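Gotgate Hilfe > Eigenbau und Werkstatt > Roboter und Automatisierung

Teil rutscht in der Simulation aus dem Greifer, Kontaktproblem oder falsche Griffhöhe?

Rommel Ocampo
27. Februar 2019

Hallo zusammen,

wir bauen in der Gemeinschaftswerkstatt Utalden an einer kleinen Pick-and-Place-Station. Ein Roboterarm soll Kleinteile von einem Tisch aufnehmen und ein Stück weiter wieder absetzen. Der echte Arm kommt frühestens im März in die Werkstatt, deshalb läuft bis dahin alles in der Simulation. Wir benutzen Toloria, das ist ein Physiksimulator, den ein Mitglied von uns mitgebracht hat. Die Bahnplanung macht ein eigenes Skript, das wir intern Stoica nennen. Das Skript schickt Gelenkwinkel an den Simulator und liest die Fingerstellung zurück.

Zum Ablauf: Der Arm fährt senkrecht über das Teil, geht herunter, schließt die Finger, wartet kurz, hebt an, schwenkt und setzt ab. Das Anfahren klappt jedes Mal. Die Position über dem Teil stimmt, die Finger kommen da an, wo ich sie haben will. Beim Anheben fängt es dann an. In 11 von 200 Durchläufen rutscht das Teil ganz aus den Fingern. In vielen anderen bleibt es zwar drin, dreht sich aber leicht, und die Lage beim Absetzen stimmt dann nicht mehr.

Was ich schon versucht habe:

Reibwert an den Fingern erhöht. Es wurde etwas besser, aber ab einem bestimmten Wert ändert sich nichts mehr.

Langsamer angehoben. Das Rutschen kommt später, aber es kommt.

Schließkraft erhöht. Danach zittert das Teil zwischen den Fingern, und einmal ist es über den halben Tisch geflogen.

Fingerspitzen 5 mm tiefer gesetzt. Das wurde schlechter, was ich nicht verstehe. Eigentlich sollte doch mehr Fläche anliegen.

Das Teil ist ein kleiner Abgriffblock mit Absatz: unten eine flachere Basis, oben ein abgesetzter Teil, an dem gegriffen wird. Ich habe es als Netz aus unserem CAD exportiert und unverändert in Toloria geladen. Die Kollisionsform macht der Simulator beim Import selbst, daran habe ich nichts eingestellt. Die Masse habe ich von Hand eingetragen, die wurde beim Import nicht übernommen. Physikrate steht auf 200 Hz, das war die Voreinstellung. Das Skript schickt seine Befehle im gleichen Takt.

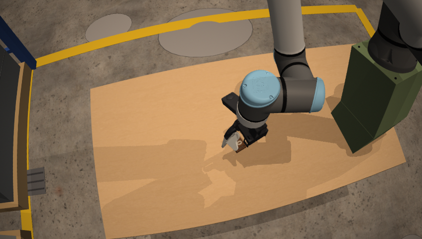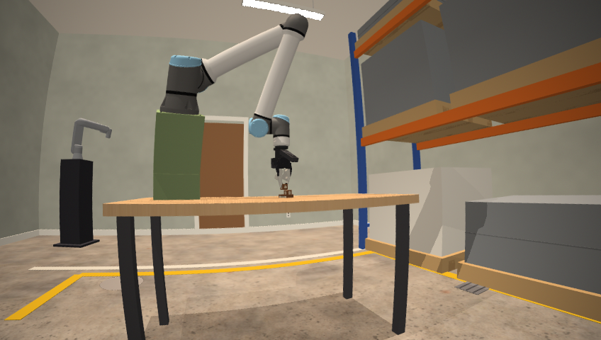 Beides aus der Simulation. Erstes Bild: Greifer mit Teil über der Tischplatte. Zweites Bild: die Finger am oberen Teil des Blocks, mit Regal und Tür dahinter.

Die Halle drumherum mit dem Palettenregal ist nur eine fertige Umgebung, unsere Werkstatt sieht anders aus. Wichtig sind für uns nur Arm, Tisch und Teil.

Meine Fragen:
Liegt das am Greifpunkt oder an der Physik? Und wenn es an der Physik liegt, wo fange ich an? Ich möchte ungern an den Fingern etwas umbauen, das am echten Greifer dann gar nicht nötig wäre.

Danke schon mal
Rommel

schraubstock_ilse

Reibung hoch. Bei mir hat das immer gereicht. Wenn es dann noch rutscht, einfach das Teil beim Schließen der Finger fest mit dem Greifer verbinden und beim Öffnen wieder lösen, das geht in fast jedem Simulator über eine feste Verbindung. Dann fällt gar nichts mehr.

Kommentar von Rommel Ocampo:
Reibung habe ich schon durch, steht oben. Die feste Verbindung kenne ich, aber dann sehe ich ja nicht mehr, ob der Griff überhaupt taugt. Für eine Vorführung wäre es in Ordnung.

Kommentar von schraubstock_ilse:
Stimmt, überlesen. Für die reine Bahn ist es trotzdem praktisch.

dornpresse

Ich tippe auf die Kollisionsform. Dein Hinweis mit dem Tiefersetzen passt dazu.

Viele Simulatoren legen beim Import um das Netz eine konvexe Hülle. Bei einem Quader macht das nichts. Bei einem Teil mit Absatz wird die Innenecke zwischen Basis und Oberteil aufgefüllt, es entsteht dort eine schräge Fläche, die man in der normalen Ansicht nicht sieht. Die Finger drücken dann auf eine Schräge statt auf eine senkrechte Wand. Beim Schließen werden sie nach oben abgewiesen, beim Anheben rutschen sie ab. Je tiefer du greifst, desto mehr liegst du auf dieser Schräge. Mehr Reibung hilft bis zu einem gewissen Punkt, mehr Kraft macht es unruhig.

So würde ich vorgehen:

Zuerst die Kollisionsformen einblenden. Toloria kenne ich nicht, aber einen solchen Anzeigemodus hat eigentlich jeder Physiksimulator. Schau dir das Teil von der Seite an. Wenn zwischen Basis und Oberteil eine Schräge zu sehen ist, hast du die Ursache.

Dann die automatische Form wegwerfen und das Teil aus zwei Quadern zusammensetzen, einer für die Basis, einer für das Oberteil. Beide an denselben Körper hängen, das sichtbare Netz kann bleiben. Bitte nicht auf das exakte Dreiecksnetz als Kollisionsform umstellen. Das klingt naheliegend, gibt bei bewegten Körpern aber oft noch schlechtere Kontakte.

Das Gleiche an den Fingern prüfen. Wenn die Greiffläche innen irgendeine Kontur hat, ersetze sie durch einen flachen Quader pro Finger.

Danach die Physikrate auf 600 Hz setzen und den Takt vom Skript bei 200 Hz lassen, also drei Physikschritte pro Befehl. Das Zittern bei höherer Schließkraft kommt oft daher, dass pro Schritt zu viel Durchdringung entsteht und im nächsten Schritt wieder herausgedrückt wird. Die Schließkraft kannst du dabei auf den Ausgangswert zurückstellen.

Zuletzt die Trägheit. Du schreibst, dass du die Masse von Hand eingetragen hast. Ist der Trägheitstensor dazu neu gerechnet worden? Wenn der noch aus dem Import stammt oder auf einem Standardwert steht, verhält sich ein kleines Teil beim Anstoßen völlig falsch. Bei zwei Quadern rechnet der Simulator das normalerweise selbst aus.

Die Schritte am besten einzeln machen und jedes Mal die gleiche Serie laufen lassen, sonst weißt du hinterher nicht, was geholfen hat.

Kommentar von Rommel Ocampo:
Kollisionsansicht gefunden, sie war in einem Untermenü bei der Szene versteckt. Die Schräge ist da, auf allen vier Seiten. Ich habe die zwei Quader gebaut und die Serie noch mal gestartet, sonst alles wie vorher. In den 200 Durchläufen ist kein Teil mehr herausgefallen. Verdrehen tut es sich noch manchmal. Physikrate und Trägheit mache ich als Nächstes. Die Trägheit stand tatsächlich auf einem Standardwert.

Kommentar von dornpresse:
Gut. Das Verdrehen würde ich nach der Trägheit noch mal ansehen. Wenn es bleibt, greifst du vermutlich nicht ganz mittig, und das wäre dann ein echter Effekt, den du auch am realen Arm hättest.

Jorun P.

Noch etwas zum Verdrehen, das oben nur am Rand vorkommt.

Viele Simulatoren rechnen mit Punktkontakten. Wenn pro Finger nur ein Kontaktpunkt erzeugt wird, hängt das Teil wie an einer Achse zwischen zwei Punkten und kann sich um diese Achse drehen. Seitliche Reibung hilft dagegen kaum. Schau nach, ob es in Toloria eine eigene Einstellung für Drehreibung gibt, manchmal heißt sie auch Torsions- oder Bohrreibung. Die steht gern auf null. Ein kleiner Wert genügt.

Falls es die Einstellung nicht gibt, kann man pro Finger mehrere kleine Kontaktkörper nebeneinander setzen, etwa in den Ecken der Greiffläche. Das ist nicht schön, aber es funktioniert bei uns seit langem.

Außerdem würde ich die Wartezeit nach dem Schließen nicht fest vorgeben. Lies die Fingerstellung aus, die holst du ja sowieso schon zurück, und hebe erst an, wenn sie sich über mehrere Takte nicht mehr ändert. Den Code kannst du später am echten Greifer weiterverwenden, sofern der seine Stellung meldet.

Zu der Sorge mit den Fingern: Ich würde an der Geometrie nichts ändern, bis das Teil real einmal gegriffen wurde. Reibwerte aus der Simulation sind geraten, egal wie sauber der Rest eingestellt ist.

Kommentar von Rommel Ocampo:
Die Drehreibung gibt es und sie stand auf null. Danke, probiere ich am Wochenende zusammen mit der Wartebedingung aus. Die Finger bleiben erst mal, wie sie sind. Den Beitrag von dornpresse habe ich als Lösung markiert, weil das Herausfallen damit weg war.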